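4. Evaluation of the Harkstead Bimanual Kit

4.1 Equipment under review

The Harkstead kit is sold by Brerkow as a complete package for small laboratories and teaching departments. The version reviewed in this section consists of two arms with grippers, a tabletop work cell, a control computer and the Enden software, which handles calibration, recording and playback. A fixed overview camera was added to the cell by the authors. The kit was ordered at the standard list price, and the supplier had no part in planning the tests or in reading the results before submission.

Setup followed the printed manual. Two members of the laboratory staff, neither of whom had used the product before, completed the assembly and first calibration in a single working day. The manual is clear on mechanical steps. It is less complete on cable routing, and the staff had to consult the online support pages several times before the arms could move through their full range without pulling on the connectors.

4.2 Sorting task

The sorting task uses colored cubes and an open bin. Cubes are placed on the table at varied positions and angles, and the system must pick up each one and release it inside the bin. A trial ends when all cubes are in the bin or when the time limit is reached. Figure 3 shows the work cell with pink and green cubes on the table.
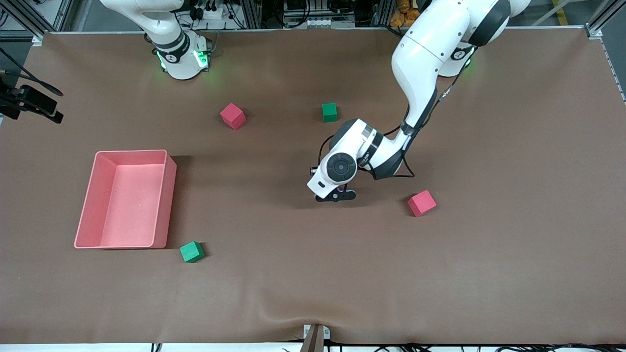
Figure 3. Work cell used for the sorting task.

Trials were run in blocks, with a short pause between blocks to check calibration. In total, 3,450 pick attempts were logged, of which 2,583 ended with the cube in the bin. An attempt was counted as failed if the gripper closed without the cube, if the cube was dropped outside the bin, or if the operator pressed the stop button. Yuto Kubo and Hinata Sakamoto labeled the logs separately and settled differences by reviewing the recordings together.

Most failures took place during the approach. When a cube was turned well away from the gripper axis, the Enden planner often chose a wrist angle that brought the fingers down on a corner. Changing the approach height in the settings menu reduced the problem but made each cycle longer. The Tanabe gripper fingers, offered as an optional part, were not tested.

4.3 Service and support

Support requests were sent through the form supplied with the kit. A fault in one wrist joint was reported in June, and a replacement part was delivered under warranty. The repair instructions were adequate, although the recalibration routine had to be run twice before the software accepted the new joint.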